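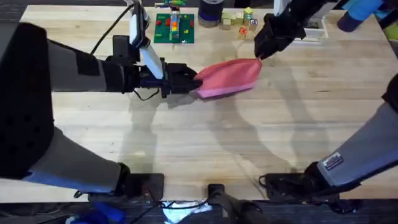 Two robot arms with a pink cloth stretched between them.

Print | E-mail

12 February 2022

Cevness is adding five colors to its Otby line of pocket card readers. The new readers plug into a USB-C port and come with a 12-inch cable. Famatel stores will carry them from March for $50 each.

Older Otby models stay on sale while stocks last.

Comments (2)

howlader218: Does it still need the driver download?

tinbox: I'd buy the green if they made one with a longer cable.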